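Sat 7 October

Rain since before breakfast, and I was glad of it, because it meant I could stay at the table all day with a clear conscience and finally get going on the recipe booklets for Aunt Tamuno's people. I have been promising them since the spring (I found the note to myself in the back of last year's diary, underlined twice, so I can't even pretend I forgot). There are 34 recipes in all now that Unathi has sent me her mother's bean stew and the two kinds of flatbread, and I do love them, even the ones where the only instruction is "cook until nice."

I had meant to do the trimming with scissors, the way I did the Christmas cards, and then I remembered how my hand felt after the Christmas cards. So out came the little paper cutter, which has been living behind the sewing box with the good envelopes. It's only the A5 size, so the big sheets have to be folded and cut down first, but for these pages it could hardly be better. I like lining the paper up on the printed grid. I like the sound of it too, that long crunch, and I'm afraid I cut up an old seed catalog just to hear it a few more times before I trusted myself with the real pages!
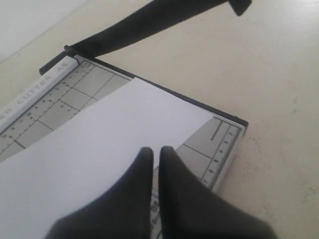
*The A5 cutter with its arm up and a white sheet laid across.*

By lunch I had done 71 pages and only spoiled a handful, all of them the same page, the plum cake, which seems determined to go in crooked. I ate my soup standing up at the window and watched the Flustthorpe bus go by with its lights on at one in the afternoon. Then back to it, with the radio on low and a second pot of tea going cold beside me as usual.

Gion Pichler telephoned around three to ask whether I still wanted his long stapler, and we got to talking about his knee and his new neighbors and the price of apples, and it was nearly four when I hung up. He'll bring the stapler over next week. I told him he'd be paid in plum cake, crooked or otherwise, and he said he had eaten worse.

The covers are still to do. I want the dark green card, but I only have enough for a few, and Unathi thinks a plain cream would look nicer with the ribbon. She may be right. I'll put one of each on the shelf tonight and see which I like in the morning. If all goes well they'll be in the mail by the first week of December, and I can stop feeling guilty every time I make the stew.

Must buy more ribbon, and stamps.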